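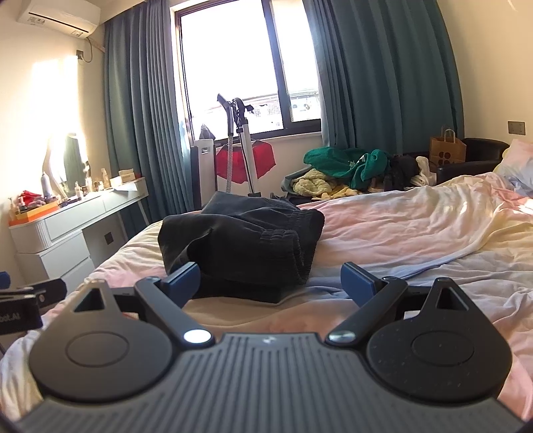 Thread on folding sweatpants. I fold on the bed, the dresser is too narrow. Everything below assumes a cuffed pair, medium-heavy fleece, drawstring waist. Open-hem pairs are easier and don't need a thread.

1/ The problem with sweatpants is uneven thickness. The waistband is elastic plus a drawstring channel plus two pocket bags. The cuffs are doubled rib. Between them is one long run of plain fleece. Fold in half and half again and you get a wedge.

2/ A wedge won't stand in a drawer. It leans, the next pair leans on it, and by the end of the week you have a pile again.

3/ Surface first. A duvet is a poor folding surface. It gives under your hands and any crease in it prints through to the bottom layer. Pull it tight over the area you need, which is the length of one pair laid flat. You don't have to make the whole bed.

4/ Pick the pants up by the waistband, one hand at each side seam, and shake twice. This drops the legs straight and gets the pocket bags pointing down. If a pocket bag is twisted, fix it now. It won't fix itself later.

5/ Tie the drawstring in a loose bow and tuck it inside the waistband. Long ends get caught in drawer runners. I replaced a runner in December for this reason.

6/ Lay one leg over the other, front to front, so the seat seam sticks out on one side as a triangle. Fold the triangle in until the edge is a straight line from waistband to cuff. Most people skip this step and then wonder about the bulge.

7/ Now the cuffs. Stack them exactly. Rib knit pulls narrower than the leg, so the fleece just above it balloons a little. Press that flat with the side of your hand, working toward the waist. Pushing toward the cuff traps the air.

8/ First fold: bring the cuffs up toward the waistband and stop 4 inches short. Don't go edge to edge. The gap keeps the rib off the elastic, and those are your two thickest parts.

9/ Then fold in thirds, starting from the fold you just made. The waistband ends up on the outside and wraps the bundle. If your drawer is shallow, use quarters. The block gets shorter and fatter.

10/ Stand it on its long edge and let go. If it stays up, put it away. If it tips toward the waistband side, your gap in step 8 was too small.

11/ Numbers, for people who asked last time. My heaviest charcoal pair weighs 622 grams on the kitchen scale. The drawer is 26 inches wide inside and I keep sweatpants on the left half only, standing, waistbands up.

12/ Color. Dark fleece picks up lint from pale bedding, and cotton duvet covers shed more in the first few washes. Run the lint roller after folding, on the outside faces only. Rolling the full length of both legs is wasted adhesive.

13/ Question from Pak-hei Tu: does drying method matter? Yes. Line-dried fleece is stiffer and holds a crease better. Tumble-dried is softer and needs a firmer press at every fold. If you tumble, take the pants out while the dryer is still warm and lay them flat right away.

14/ The waistband is the last part to dry. Pinch it at the center back before you fold. If it feels cool, leave the pants open for another hour. A damp waistband inside a folded block will smell by the next morning.

15/ Ching-wen Tseng rolls hers. Rolling works for a suitcase. In a drawer the rolls migrate each time it opens, and the cuff end unwinds first. I tried it for 3 weeks and went back.

16/ Drawer dividers: I have the Skellano spring-loaded kind. They hold, but the foam feet slip on waxed wood. A strip of shelf liner under each foot stopped that. Cardboard cut to size also works and costs nothing.

17/ Shelves instead of drawers: same fold, laid flat, and alternate the waistband side with each pair so the stack stays level. Past five or six pairs it slides anyway.

18/ Joggers with zip ankles: close the zips first and face the pulls inward. Otherwise they snag the fleece of whatever is next to them.

19/ Correction to step 9. Kuo-hua Chien points out that on tall sizes thirds leaves a block too high for a standard drawer. Agreed. Go to quarters for anything over a 32 inseam.

20/ Hoodies are a separate thread. The hood is the whole problem there and I don't have a method I like yet. Send me yours, with drawer depth.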